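# Call for participants: do plastic building sets teach anything? 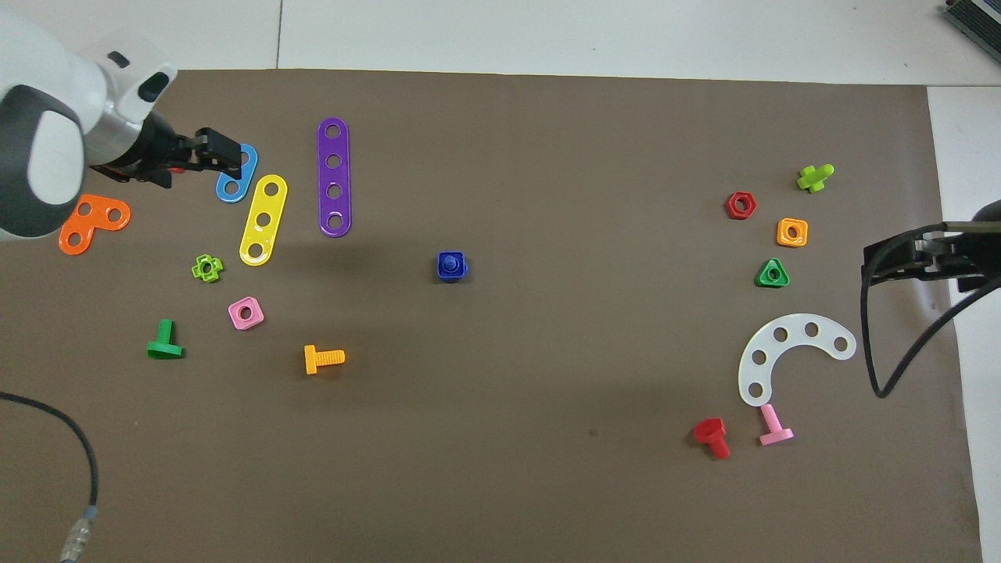
Every box of children's construction parts makes the same promises. Fine motor skills, problem solving, a head start in math. I have sorted, assembled and stepped on these parts for years, and I'm not convinced. The studies I've read are short, and the people running them usually want to hear good news. So we are going to try it ourselves at Rondent, and we need people.

We want 40 adults. You don't need children, and you don't need to be handy. People who have always hated this kind of toy are very welcome, as we expect plenty of fans to sign up without being asked.

## What you would do

You come in for 3 sessions, each 30 minutes long. You sit at a table with strips, plates, nuts and bolts spread out on a mat. The bright pieces come in different shapes - hexagonal nuts, square ones, a triangular one, a flower - and part of what we want to know is whether that variety helps anybody or just slows them down.

In the first session you put together whatever you like. In the second you follow a printed sheet. The third is a repeat of the first, with a few questions afterward. We write down how long you spend looking for a part and how often you change your mind.

You will not be graded. If you get bored, say so, and please say when. Boredom is a result too, and one that tends to go missing from the write-ups.

## Who can take part

- Anyone 18 or older
- Able to handle small parts with at least one hand
- Able to come to the Seltedora building for all the sessions
- Not currently employed by a toy maker or toy store

Glasses are fine. So are stiff fingers, but mention them when you write.

## What you get

Coffee, bus fare and a copy of the results, including the dull ones. There is no other payment. If a friend has told you there is, they're thinking of a different study.

## How to sign up

Leave a note for Noemi Alcantara at the Seltedora front desk with your name, a phone number and the hours that suit you. Sessions run through the end of February. Tell her whether you played with sets like this as a child, and what you think you got out of it. "Nothing" is a perfectly good answer.

Posted February 4, 2020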